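April 18, 2024 – table notes, kitchen chores

Back on the "set the table" job today. I still want a straight answer to the question we started with in January: could this thing tidy a real kitchen counter yet, or does it only look like it could? My feeling this morning was "almost." By lunch I'd slid back to "nope, but closer."

Plates are the part I'd quit worrying about, and they're the part I'm worrying about again. A shallow rim lying flat gives the fingers so little to get under! The white container has a nice fat handle, so you'd think that would be the easy one, but the planner keeps liking the top rim better.
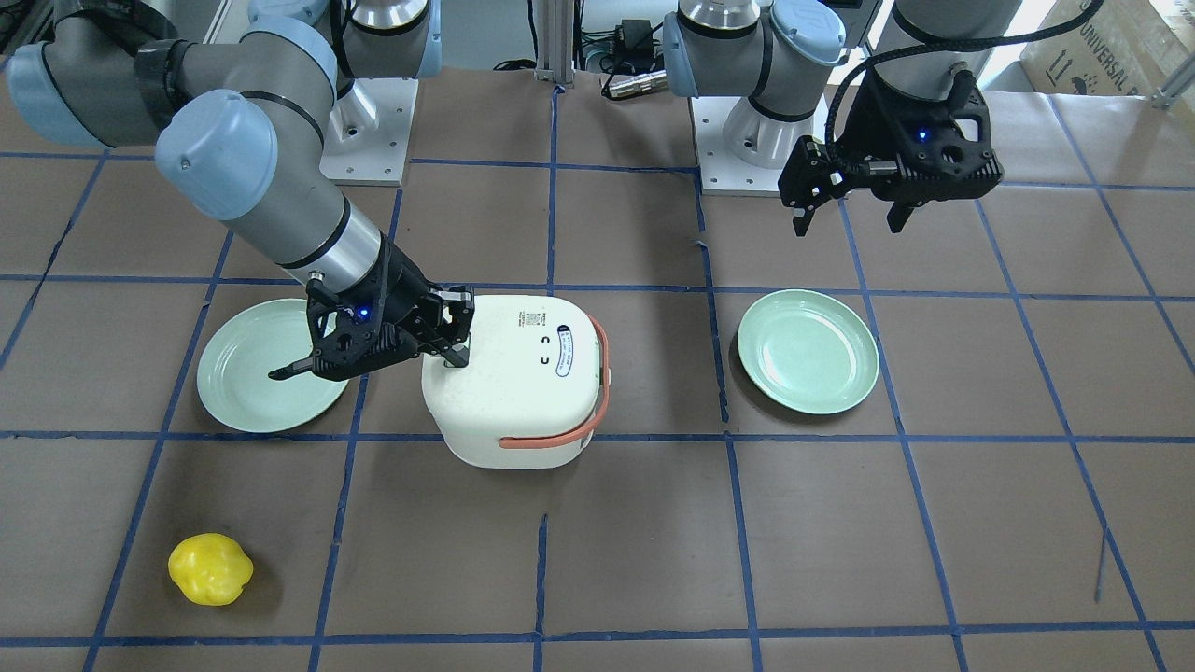
Right arm at the container rim, left arm up over the other plate.

I put 77 tries in the log for the container job and I'm not going to call a percentage until we hit 130, Cliritton rules. What bugs me more is time. I can clear two plates and a container off a table while thinking about something else, and so can my kid. If the Bosman planner has to stop and think before each reach, I'd be late for work every day.

Also want to try the yellow one as a pick after a plate pick, same run, no reset. Soft round lumpy things and thin flat things want such different finger openings – I'd like to see how it handles the switch.

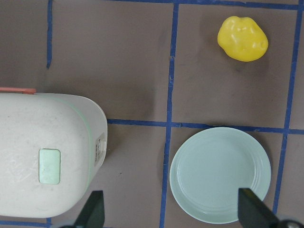

Emmanuel Owino read this over my shoulder and thinks I'm asking the wrong thing. He'd take a slow machine in his kitchen tomorrow if it ran overnight and didn't chip anything, and he says nobody times their dishwasher.

OK, fair. So speed drops down my list and gentle handling goes up. Next session: log contact force on every plate touch, cap the run at 2000 seconds, and ask Prutach whether the spare finger pads ever shipped.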